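工作间记录，周四，下午两点开始

接着上次没做完的那批灰色针织衫。Gaturon 那边送来的旧衣里，针织类单独装袋，梭织的暂时不动，还放在架子最下层。

称重：晾到半干时整批 3,149 克，晾透以后 2,486 克。秤是同一台，去皮用的是同一个蓝筐。半干那次称完才想起筐底垫了毛巾，把毛巾取出来重称过，上面写的是重称的数。

洗涤：冷水，中性洗剂，转速调到最低。上回用普通程序洗，领口有几件拉长了，这次没有再出现。洗标剪掉的几件按手感归到棉里，不一定准。洗标还在的写 100% 棉，也有一件混了涤纶，标签磨得厉害，比例读不出来。那件起球明显多，已经用布条系在衣架上做了记号，之后不要和别的一起算。

晾晒：横杆上搭着晾，中间那道杆印很难去掉。平铺在网架上的没有杆印，但占地方，一次放不了几件。Salminen 的网架第二层松了，往左边歪，拿扎带先固定住，等配件到了再换。窗边那头干得快，门口那头慢，傍晚要调换一次位置，今天忘了。

折叠：还是按 Lasley 那张折叠卡来。卡上的步骤是先对肩线，再收袖子，最后对折下摆。梭织衬衫照做没问题，针织的到第二步就容易跑。布软，袖子一收，肩线跟着移，回头再对一遍，下摆又乱了。试着改成先把下摆拉平，从下往上理，肩线留到最后，感觉顺手些，不过只试了 2 件，还不能写进卡里。

另外试了折叠板。板太窄，长袖的两边都要往里多折一次，折痕叠在一起，打开以后胸口有两道硬印。短袖可以继续用，长袖先不用。

收纳：箱子换成浅的那种，立着放，折口朝下。深箱最底下的几件压出来的印子，蒸汽走两遍还在。

桌布：铺的是 Batix 那块印花的，菱形格，浅蓝和粉色为主。本来是拿来看印花耐洗情况的，顺便铺在桌上用。右边比左边滑一点，可能是之前上过浆没有洗干净，下周单独过一次水。

灰色布料在桌前的几张： 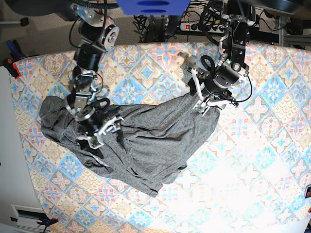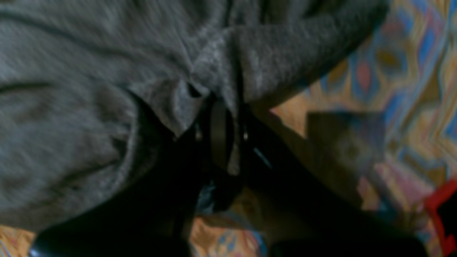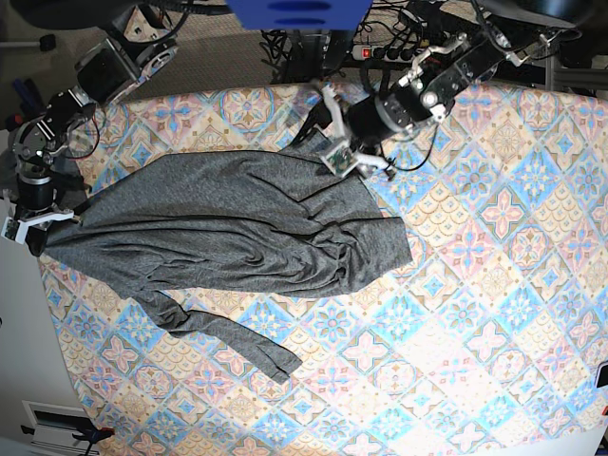
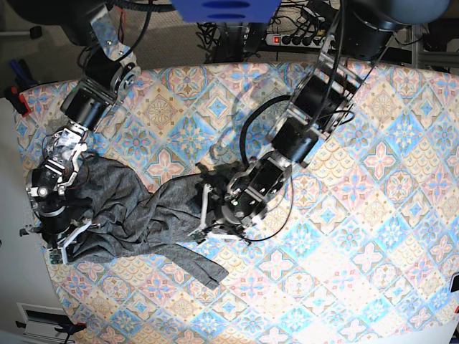
蒸汽熨烫的顺序要改一下。现在是先烫大身再烫袖子，袖子烫的时候大身又搭在桌沿上起皱，等于白做一遍。打算改成袖口、袖身、肩、大身，最后领子。熨之前先把整件在桌上摊开，袖子从肩头一路捋到袖口，看有没有拧着。像第三张里那样，袖子斜着拖在桌布上，中途拧了一下才到袖口，这种直接上蒸汽，拧的地方会定成一道斜褶，之后折起来两边厚薄不一样。下摆也是，第一张里下摆边不齐，堆着的布里有深褶，得先抖开再铺，光靠手掌抹是抹不平的。提衣服尽量托着布，少用捏着一小撮往上提的办法，第二张里布收到中间聚成窄窄一束，针织布这样受力，捏的那一点周围全是放射状的细褶，要多烫一遍。

对颜色的时候避开桌子亮的那一角。第一、三、四张里桌布右下都发白，花纹淡得快看不见了，衣服放在那里比色没有意义。灰色深浅分档的事挪到里面那张小桌上做，用白卡纸垫底，色卡放左手边。

有一处没想清楚：起球的要不要先剃再熨。先剃的话布面干净，但剃毛器在皱的地方容易刮到线圈；先熨再剃，绒毛被压倒，剃不彻底。下次拿系了布条的那件各做半边，左半先剃，右半先熨，晾一晚再看。

待办：
网架第二层的配件，问一下 Salminen 有没有现货。
桌布单独过水，记下水的颜色。
折叠卡的针织版本，再多试几件长袖再改。
熨斗水箱倒空，里面有水垢，出汽时断时续。
浅箱还差盖子，找不到就先用布盖着。

五点半收工，剩下没熨的搭在网架第一层，明天从袖口开始。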